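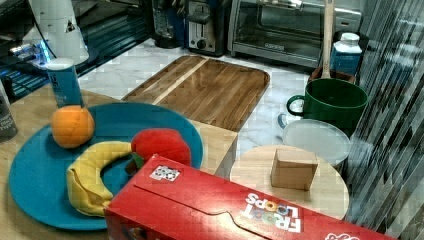 Cereal carton on its side, tab slit across the top flap. Teal-blue plate and toy fruit alongside.

Thread on folding cartons: grain, creases, glue, and why the same design runs well one week and jams the next. I do carton specs at Trultley. This is the general version, no customer drawings.

Terms first. A folding carton is the thin paperboard kind, shipped flat. Corrugated has a wavy middle layer and is a separate trade with separate machines. People call both of them cardboard and then order the wrong one.

A blank is the flat cut piece. Four main panels in a row, a narrow glue flap on one end, closing flaps top and bottom. Glue the narrow flap to the far panel and you have a flat sleeve. That sleeve is what leaves our building.

Board has a grain. Fibers tend to line up in the direction the sheet traveled through the paper machine. It's noticeably stiffer bent against that alignment than along it. Take any thin board and flex it both ways, you'll feel the difference right away.

On a tall, flat carton the usual choice is grain running around the box, across the upright creases. The big front panel is the one that wants to bulge, and the stiff direction needs to span its width. Turn the grain the other way and the front goes round on the shelf.

So why does anyone turn it? Sheet layout. Sometimes you fit more blanks on the sheet with the grain the wrong way. The price per thousand goes down and the bulge complaints arrive in March. Put grain direction on the drawing as an arrow, with a note that it can't be changed without approval.

Creases. A steel rule with a rounded edge pushes the board into a channel on the other side. The purpose is to break the bond between the inner plies along that line so they can separate and buckle when folded. A good crease is controlled internal damage.

The raised bead goes on the inside of the fold. If it's on the outside, the blank was creased from the wrong face and the print will crack. Check this first. It takes a second and it settles a lot of arguments.

Channel width depends on the board thickness and the rule thickness. Too narrow and the surface splits. Too wide and the fold wanders, so the panels stop being square. Wandering folds are worse, as they pass visual inspection and then fail on the gluer.

Creases across the grain and creases along the grain want different channel widths. Along the grain they fold easily and can go soft. Across the grain they fight back. One width for the whole die is a compromise made by whoever was quoting the die.

Crease stiffness is measured by folding a small strip to a set angle and reading the force it pushes back with. We then divide by the bending stiffness of the flat board. The ratio is the useful part. Raw crease force alone tells you very little across two board grades.

Now a job, with the numbers I'm allowed to share. Customer is Dindau, tall carton, clay-coated recycled board with a gray back. Their filling line in Quintana logged 184 jams on one shift. The previous lot had run on the same line with 3.

Same drawing, same die, same mill. First suspicion was board caliper. Caliper was fine. Second was crease force, also inside limits when we made the lot. What had changed was that the flat sleeves sat in a warehouse for 40 days before use.

A flat sleeve is folded at two of its four upright creases. Leave it under load and those folds take a set. The other two have barely moved. When the line pulls the sleeve open, two corners want to stay shut and two want to stay flat. It opens as a lopsided diamond, or doesn't open.

The fix on the gluer is prebreaking. Before the glue is applied, the machine folds the two unworked creases well past square, then lays them flat again. It costs some machine length and a little speed. On this lot the prebreak on one side had been set too shallow.

We run a Tindamier gluer for that size. The prebreak section has its own belt tension, separate from the main carrier belts, and the setting wasn't on the job sheet. It is now. If your setup sheet lists glue and fold stations only, look for the same gap.

Packing matters as well. Sleeves packed too tight get a harder set. Packed too loose they lean and warp. We pack on edge, snug, with alternating stacks turned so the glue seams don't build up on one side of the case. Case count is whatever gives that fit. Round numbers are for the invoice.

Humidity. Coated one side, bare on the other, so the two faces take up water at different rates. The sheet curls. A small, steady curl is manageable. Curl that varies within a pallet isn't, because the feeder is set for one shape and gets several.

Pallets stay wrapped until they've come to room temperature. Cold board unwrapped in a warm room picks up moisture at the edges first, and you get wavy edges with a flat middle. We keep the press hall at 68 degrees. The loading dock is whatever the weather is.

Glue. The side seam on ours is a water-based adhesive that needs to soak into the fiber. Varnish in the glue area blocks it, so the glue flap is left bare in the artwork. Every so often a designer extends the background color over it to be helpful, varnish and all.

The end flaps are generally closed on the filling line with hot melt. It grabs fast, which is what a line needs. Pull a seam apart by hand afterward and look at it. Torn fiber on both faces is a pass. A clean, shiny patch of glue means it set before it touched the second face.

The tuck tab and slit on the top flap are for the person at home. The slit is usually curved or has shaped ends, for the same reason you round any cut in sheet material. A sharp end is where the tear starts. Too tight a slit gets ripped on first use, too loose and the tab backs out.

Nicks: the tiny uncut bridges that hold the blanks in the sheet until stripping. Too few and the sheet falls apart in the press. Too many and each blank has whiskers along its edges, which make dust, which ends up on the glue wheel. Put nicks on edges that get hidden.

What I'd ask a carton supplier for, in writing: grain arrow, board grade and caliper with tolerance, crease force ratio by direction, prebreak confirmed on both lines, date of gluing on every case label. The last one costs nothing and would have saved us a trip on the Dindau job.

Date of gluing, specifically. Ship date is a different number and can hide weeks of storage. Use oldest first. If a lot has aged past what the line likes, flexing the sleeves by hand before loading does help, but it's slow and no plant wants to staff it.

Correction, 30 Oct 2025: I originally had the crease bead on the wrong side in the post about print cracking. Inside of the fold is right. Reposted that one with the fix.

Replies are open. Corrugated questions should go to someone who does corrugated.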